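We use cookies to keep you logged in and to remember your settings. Accept / Manage

Gripper losing parts after finger swap, table cell
Posted Oct 9, 2023 by ciststead_lou

Two-arm table cell, parallel grippers, wrist camera on each. It sorts small stuff into bins all day: crayon boxes, markers, little yellow blocks. We changed to the Stullutine stepped fingers in August and it has been dropping blocks ever since. The Kahraman tech says recalibrate the wrist camera. I've done that twice. I don't believe it's the camera, and I don't feel like paying for another visit to hear it again.

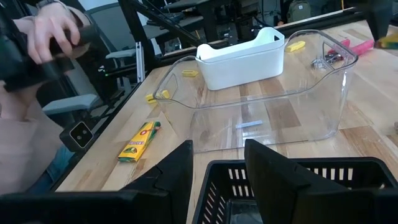

Grip force is at 45 percent, same as with the old fingers. Markers and boxes go fine. Blocks get picked, lifted, and then they squirt out sideways on the way to the bin. Before I order a second set of fingers, has anyone run these on anything small?

---
feedrate_joe
What did you torque the finger screws to? And did you rerun the stroke homing after the swap? If you skipped homing, your closed position is wrong and the force number means nothing.

---
ciststead_lou
Screws are per the sheet. Homing I ran once, with the fingers on.

---
N. Ruangrit
I'd go with the tech on this one. A small part, gripped a hair off center, will roll out of any finger you bolt on. The camera bracket is right there where your hands are during a swap. Did you check the bracket, or only run the calibration routine? The routine will happily pass with a loose bracket.

---
ciststead_lou
Bracket is tight. I put a wrench on it. And if the camera was off, why would the markers be fine?

---
N. Ruangrit
Because a marker is long and you can miss by a lot along its length. Doesn't prove much either way.

---
usness_refurb
Everybody blames calibration because it's free to say. We had 11 sets of stepped fingers through Usness and two had tips that weren't parallel. Close them on a feeler gauge at the tip, then at the step. If it drags at one and slides at the other, send them back.
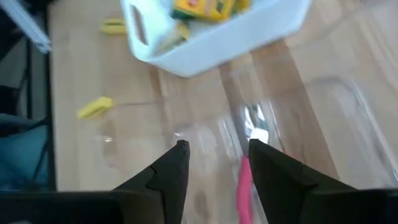 Also wipe the tips with alcohol before you measure anything. Ours came with a film on them from the molding and you couldn't see it. I don't trust the 2000 hour wear figure on the sheet either. Ours wanted new pads at 70 hours.

---
feedrate_joe
70 hours is abuse, not wear. What were you picking, gravel?

---
usness_refurb
Plastic caps. Same as the three years before that.

---
ciststead_lou
OK, gauge drags at the step and slides at the tip on the left finger side. Right arm's set is even. Wiped both, no difference on the left.

---
N. Ruangrit
Then swap the sets between arms before you call it. If the drops follow the fingers, fine, I'm wrong. If they stay on the left arm, look at the bracket again.

---
ciststead_lou
Fair. Swapping tonight, and homing both with the fingers on. Force stays at 45 so I'm only changing one thing.

---
feedrate_joe
Mark the sets with a paint pen first.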